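How to Oil a Pale Wood Table Without Turning It Yellow

I put off doing our kitchen table for the longest time, mainly because the last one I oiled went the color of weak tea and I never quite forgave myself. If you have a light table and would like it to stay light, this is the way I do it now, and it takes one easy afternoon plus a good long wait.

Start by washing the top with warm water and a tiny drop of dish soap, then leave it alone overnight. I know, I know, you want to get going! But damp wood drinks up oil unevenly, and you'll be looking at the blotches for years.

Next comes sanding. I begin with 240 grit and finish with 500, always going along the grain and never across it, even at the ends where it's so tempting to swing your arm around. My neighbor Angus Mackay goes all the way to 1000 on his, which feels lovely, though I think it leaves the wood a bit too closed up to take the oil well. Wipe off the dust with a barely damp cloth and let the top dry again.
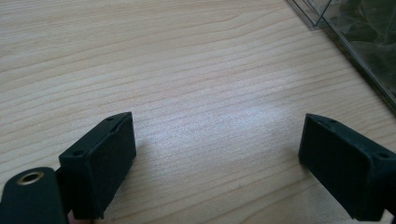
Pale grain with a soft shine where the light falls on it.

Now for the oil. Choose one with a little white pigment in it – the can will usually say "white" or "natural" – and stir it well, right down to the bottom. Pour out a small puddle, about two tablespoons, and spread it thin with a lint-free cloth. Work in sections you can comfortably reach. After around 21 minutes, wipe off everything that hasn't soaked in, and then wipe once more with a clean cloth.

Let it sit until the next day before a second coat, and keep that one even thinner than the first. Lay your oily rags flat outside to dry, well away from anything that can burn, and please don't ball them up in the trash, as they can catch fire all by themselves.

Go easy on the table for two weeks – coasters, placemats, no hot pans.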